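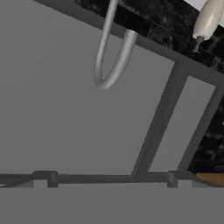

Close view of the handle in the Pullora scene set, as rendered in simulation.

To: Simulation Users list
From: Hiba Majali
Subject: Re: Pullora scene set, trial licence and handle geometry

Dear colleagues,

Thank you to those who replied on Tuesday. The evaluation group has now had access to the Pullora scene set under the trial licence supplied by Sleiman, and I am in a position to answer most of the points raised. The original enquiry is quoted first.

> The Irkard laboratory is considering the Pullora set for handle-grasping
> work in the coming term. Before we commit funds we should like to know
> (a) whether the handles are modelled as solid shapes or only drawn on
> the surface, (b) how the set behaves when loaded with our present
> Trukora controller, and (c) whether the licence covers students who are
> registered at a partner institution. We would also welcome a view on
> the quality of the rendering at short range, as our wrist view is
> very close to the work.

On point (a), the handles are separate solid shapes. The one shown with this message is a rounded rod bent into a narrow U, and it hangs in front of a large flat grey panel. Contact is calculated against the rod itself. Members should note that the contact shape supplied by default is coarser than the drawn one. A finer version is included in the set and must be selected in the scene settings before loading. We recommend the finer version for any work in which the fingers close on the bend.

On point (b), the set loaded with the Trukora controller without changes to our code. We ran 22 scenes in the first round. In 17 of these the controller started and finished normally. The other 5 stopped with the same message, which referred to a missing joint limit. Sleiman has acknowledged the fault under ticket 2817 and has undertaken to issue a correction in September. Until then, the limit may be entered by hand in the joint file for each scene concerned. The list of affected scenes is available from me on request.

On point (c), the licence is issued to a named department. Students of a partner institution are covered only while they use an account held by that department. Copies may not be installed on personal machines. Departments wishing to share a single licence should write to Sleiman directly, as the terms of the trial do not provide for this.

As to rendering at short range, opinion in the group was divided. The large panels are smooth and matte and carry no visible marking, and two members considered that this gave too little detail for methods which depend on surface features. The dark beams and rails have clear edges and the black surface behind them has a veined, marble-like pattern, so there is more to work with towards the upper right. The shading on the handle was thought good enough for our purposes. The set does allow other surfaces to be applied to the panels, although we have not yet tested this.

The price after the trial period has not been confirmed in writing and I would ask members not to circulate the provisional figure. A second round of runs, using the finer contact shapes throughout, will begin once the corrected joint files have been received. Laboratories that wish to submit a scene for inclusion should send me the scene name and the controller version in use.

Yours faithfully,

Hiba Majali
For the evaluation group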